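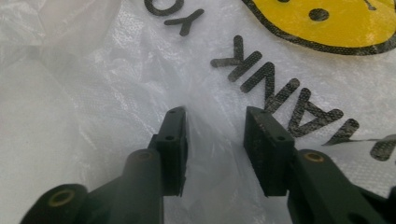

# Silora woven carry bag, white, "THANK YOU" print

The Silora is a woven plastic carry bag for takeout counters, market stalls and small shops. It has the traditional black "THANK YOU" lettering and a yellow smiley face outlined in black. The fabric is white and slightly translucent, so folds and dark contents show through faintly. Customers who need an opaque bag should order the lined version (see Variants).

Sold in packs of 100. Item number 211.

## Fabric

The body is woven from flat plastic tape. The surface has a fine, mesh-like texture that can be felt with a fingertip and remains visible through the print. Woven tape resists tearing better than blown film of the same weight. A puncture from a box corner usually stays the size of the corner and does not run.

The fabric is not waterproof. Liquids will pass through the weave slowly, and faster at the bottom seam. For soup, ice or fresh fish, use a sealed inner bag.

## Creasing

Bags ship flat and folded. Fold lines and crumpling are normal for this material and do not affect load capacity. Most creases relax under load, although a sharp fold that has been under pressure in the carton may stay visible. Do not iron. The tape shrinks with heat and the panel will pucker around the iron mark.

## Print

- Lettering: black, capitals
- Smiley face: yellow fill, black outline
- Ink: solvent-based, cured before cutting

The print follows the weave, so the edges of the letters are slightly stepped at close range. Light scuffing is expected after repeated use, first along the folds. Custom text in place of "THANK YOU" is available on request. The smiley face can be left off but not recolored.

## Handling and loading

1. Open the bag fully and push out the bottom corners before loading.
2. Put flat or heavy items in first.
3. Keep glass away from the side seams.
4. Lift by both handles. Single-handle lifting puts the whole load on one stitch line and voids the replacement terms.

Stiff items with exposed metal edges – shelf brackets, baking trays, hardware in blister packs – should be wrapped. The weave will catch on burrs, and a pulled tape cannot be worked back into place.

## Cleaning

Wipe with a damp cloth and mild dish soap. Rinse and hang upside down until dry. Machine washing is possible on a cold, gentle cycle but dulls the black ink noticeably after four washes. Do not tumble dry. Do not use acetone or paint thinner on the printed areas.

## Storage

Keep unopened packs out of direct sunlight. UV exposure makes the tape brittle; a bag left on a windowsill all summer will shed white flakes when it is flexed and should be thrown out. Packs may be stacked up to nine high on a flat shelf.

## Variants

| Name | Difference |
|---|---|
| Silora | Standard, unlined |
| Kusuma | Same print, opaque inner lining |
| Cisitz | Unprinted, white |

All three use the same body fabric. Kusuma bags fold thicker and need more counter space when stored open. The lining can be wiped but should not be machine washed.

## Ordering notes

Mixed packs are not available. Samples are sent folded in an envelope and will arrive more creased than carton stock. Orders with custom text placed before the end of October are printed in the same run as standard stock; later orders wait for the next run.

Replacement covers split seams and detached handles on unused bags. It does not cover ink wear, snags, or fading. Send a photo of the fault with the pack label visible.

Ureo, distributor. Questions on print and custom text: Ngân Văn, order desk, weekdays until 4 p.m.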